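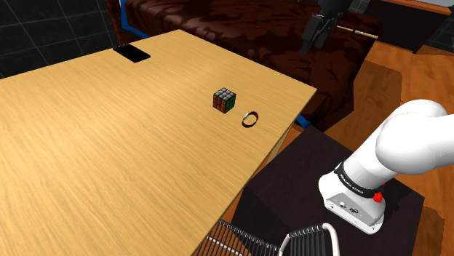

Simulated room, cube and band on the table, arm waiting.

July 2022

Another evening on Trundudeck, steering the arm by remote through a room that doesn't exist. I was meant to be teaching it to pick up the cube. What I mostly taught it was how I dither. You nudge the stick, the gripper swings past, you nudge it back, and all of that gets saved as if I meant it.

Vivitz want 4,000 runs by the end of the summer. I have 587 to my name since March and threw out 39 of those myself, mostly ones where I came down on the cube at a slant and shoved it along. I doubt anyone else is being so fussy.

The band is worse. It stands on its edge near the cube and I can't judge the depth at all on a flat screen. Tried closing on it from above, then from the side. Gave up and went back to the cube.

The Konditz write-up says a learner copies the aim of a movement and drops the wobble. I'd like to see that. The last one trained on our runs paused over the cube for ages before going down, exactly as I do.

Yokoyama room tomorrow, which has drawers. I've asked for a better controller again. No reply yet.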